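Lirnwood Residents' Help Pages
Housing and Tenancy

Deposit deduction for marks on a supplied hob

Posted by Nendstead Tenant, 28 July 2020

I should be grateful for guidance on a proposed deduction from my deposit. The tenancy of my flat, managed by Kestar Lettings, ended in April. The check-out report records "surface marks to hob and adjoining worktop", and the agent proposes to withhold a sum for replacement of both. The inventory signed at the start describes the kitchen only as "clean, in fair order". No photographs were attached to it. I have written to the agent once, under reference 3123, and received an acknowledgement but no decision. Am I entitled to ask for the age of the hob before I respond?

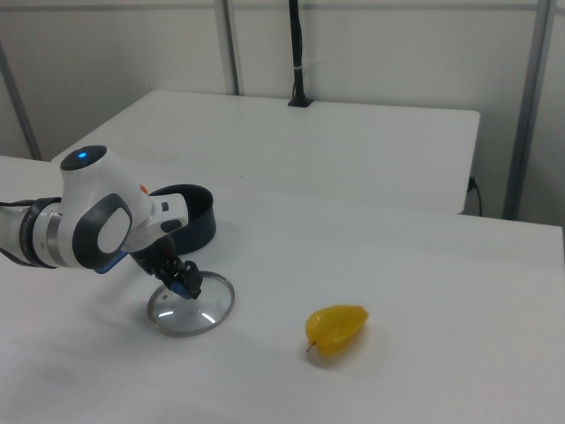
Replies

Cheng Advice Desk

You may certainly ask. A landlord is expected to allow for fair wear and tear, and the age of an item is central to that. If the hob was 11 years old when you left, a claim for the full price of a new one would be difficult to support. Write to the agent and request the following: the date of purchase, the original receipt if it is held, and the full check-in report. Keep your letter short and quote the reference.

If the agent does not alter its position, you may refer the matter to the scheme which protects the deposit. Check its time limit for raising a dispute before you do anything else.

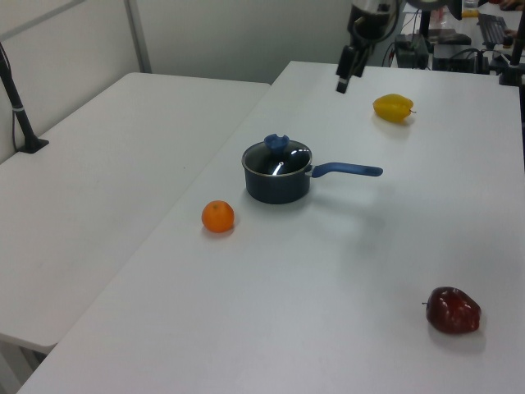

The wording of the inventory is also in your favour. "Fair order" does not mean free from marks, and the party making the claim must show that the condition became worse during the tenancy. Light marking is to be expected where people cook every day. A small saucepan with a glass lid, such as the one with the long blue handle shown here, is an ordinary thing to use in a rented kitchen, and ordinary use is what the rent covers. A deep burn or a crack would be treated differently.

Lirnwood Landlord

I let 20 flats and would not accept the above in full. Worktops are costly and tenants should use a board. Pay it and move on.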